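# Tapetes e tampos de bancada: proteção, limpeza e manutenção

Notas para bancadas de uso misto (montagem leve, colagem, pequenas reparações). Aplicam-se a tampos de madeira maciça, contraplacado e aglomerado revestido. 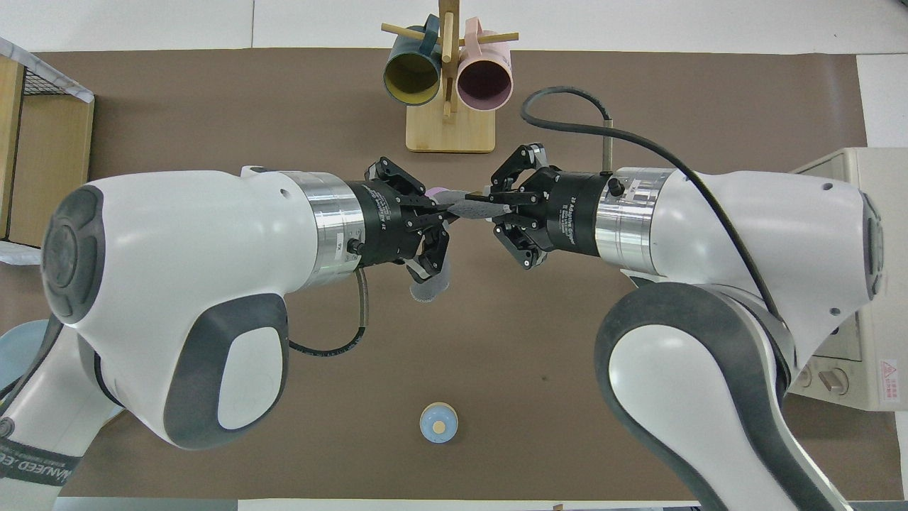 ## Escolha do tapete

- Borracha nitrílica: resiste a óleos e à maioria dos solventes alifáticos. Não resiste a acetona.
- PVC: barato, fácil de lavar, mas amolece com calor e pode manchar vernizes por migração de plastificante. Intercalar uma folha de polietileno.
- Silicone: indicado para soldadura com estanho. Rasga com facilidade se for cortado com lâmina romba.
- Cortiça aglomerada: boa aderência para peças pequenas, absorve líquidos, não serve para colagem com epóxi.

A cor conta. Um tom médio, castanho ou cinzento, deixa ver tanto parafusos zincados como anilhas pretas.

## Corte e assentamento

1. Desenrolar o tapete e deixá-lo plano durante a noite, com a face de trabalho para baixo.
2. Medir o tampo nas duas diagonais. Se não coincidirem, o tampo está fora de esquadria e o corte faz-se por molde.
3. Marcar com lápis de cera, recuando 2 cm em relação à aresta.
4. Cortar com régua metálica e lâmina nova, em várias passagens leves.
5. Desengordurar o tampo com álcool isopropílico e deixar secar.
6. Fixar só nos cantos, com fita de dupla face removível. A colagem integral retém humidade e impede a substituição.

## Limpeza

Aspirar antes de passar o pano. A limalha arrastada com pano húmido risca o tapete e fica cravada na superfície.

Para a sujidade corrente basta água morna com detergente neutro. Cola branca: amolecer com água e levantar com espátula de plástico. Cianoacrilato: deixar endurecer e flexionar o tapete – quase sempre estala e solta-se. Em tapetes de silicone, o epóxi curado sai à mão.

Não usar lixívia sobre borracha.

## Tampo por baixo

Levantar o tapete de seis em seis meses. Se houver manchas escuras na madeira, lixar com grão 200 no sentido do veio, limpar o pó e aplicar óleo de linhaça cozido em camada fina. Retirar o excesso ao fim de vinte minutos e esperar 2 dias até repor o tapete. Os panos com óleo secam abertos, ao ar livre e nunca amontoados – há risco de autoignição.

## Cabos e ferramentas

- Passar os cabos de alimentação pela traseira do tampo, com abraçadeiras de velcro.
- Não pousar ferros quentes fora do suporte.
- Guardar as lâminas usadas num frasco com tampa de rosca.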